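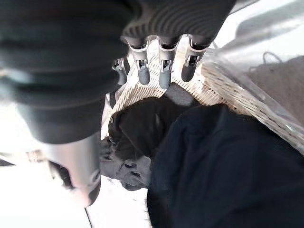
May a library card issued in Zoscombe be used to borrow from the Avcombe branches?

Any Zoscombe card in good standing is accepted at every Avcombe branch, for all material in the general collection, once the card has been registered at an Avcombe desk.

To: Interlibrary Services list
From: Office of Circulation, Zoscombe Public Library
Subject: Re: Reciprocal borrowing and the overdue returns
Date: November 2020

Dear colleagues,

The Office of Circulation thanks the Avcombe branch staff for their message, which is quoted in part at the end of this one. The points raised in it have been reviewed with the delivery contractor and with our own desk supervisors. Our replies follow in the order in which the points were made.

Registration. The agreement asks the lending library to create a local record for each visiting borrower. It does not ask the borrower to show proof of address a second time. A valid card and one form of photo identification are enough. Desk staff in Avcombe who have been asking for a utility bill may stop doing so. Cards issued to minors must still be registered with a parent or guardian present, as was the practice under the earlier agreement.

Loan periods. The rules of the lending library apply. A Zoscombe resident who borrows a novel in Avcombe keeps it for the Avcombe period and pays the Avcombe replacement charge if it is lost. We know that our printed bookmark says otherwise. The bookmark was prepared before the two boards had settled the matter, and remaining copies should be recycled. A corrected version will be sent to all branches in the next delivery crate.

Returns. Items may be returned at any branch of either library. At the close of September, our Imard system showed 1,349 Avcombe items checked in at Zoscombe desks since the start of the agreement. Of these, 18 were still listed as overdue on Avcombe accounts when we compared the two reports. In each case the item had been scanned at our desk and placed in the outgoing crate, and the notice to the borrower went out before the crate was opened in Avcombe. The borrowers were not at fault, and any fees charged to them should be waived.

For the present, we ask that Avcombe staff backdate a returned item to the date on the crate slip. Imard allows this from the check-in screen. The option is under "Return date" and must be set before the first item is scanned, as it cannot be changed for the batch afterward. Supervisors who do not see the option should write to the Imard support address to have their permissions updated.

Delivery. The van now makes two stops in Avcombe per route: the main library and the Stojanovska Reading Room. The reading room was added at the request of the Avcombe board. It has no loading door, and the driver has been told to use the side entrance on the garden path. Crates for the reading room must carry a green tag. Untagged crates will continue to go to the main library.

Items that do not travel. The following are excluded from reciprocal loan and should be returned only to the branch that owns them:

Local history material, including microfilm
Museum passes
Laptops and hotspots
Large-format scores and part sets
Anything with a red spine label

If one of these is handed in at the wrong desk, please accept it, give the borrower a receipt, and telephone the owning branch. Do not place it in a crate.

Holds. We are not able to offer shared holds at this time. The two catalogs use different item types for audiobooks and for children's kits, and a hold placed across the systems can attach to the wrong record. The catalog staff of both libraries are working through the item types, beginning with audiobooks. Until that work is complete, a borrower who wants an Avcombe title must place the hold with an Avcombe login.

Corrections to this message should be sent to the whole list, so that branch copies of the procedure remain the same.

Office of Circulation
Zoscombe Public Library

On an earlier date, Avcombe Branch Services wrote:

> To the Office of Circulation:
>
> Several of our patrons have received overdue notices for
> books which they state were returned at a Zoscombe desk.
> We have found some of these books in the crates and
> would like to know which return date we should enter.
>
> We would also be grateful for a ruling on proof of
> address. Our desks have not been consistent, and one
> family was turned away with valid Zoscombe cards.
>
> The bookmark now at our front desk gives the Zoscombe
> loan period for all items. Is this correct?
>
> Lastly, please confirm whether the van will stop at the
> Stojanovska Reading Room, and which door the driver
> has been told to use. The front steps are not suitable
> for a hand truck.
>
> Avcombe Branch Services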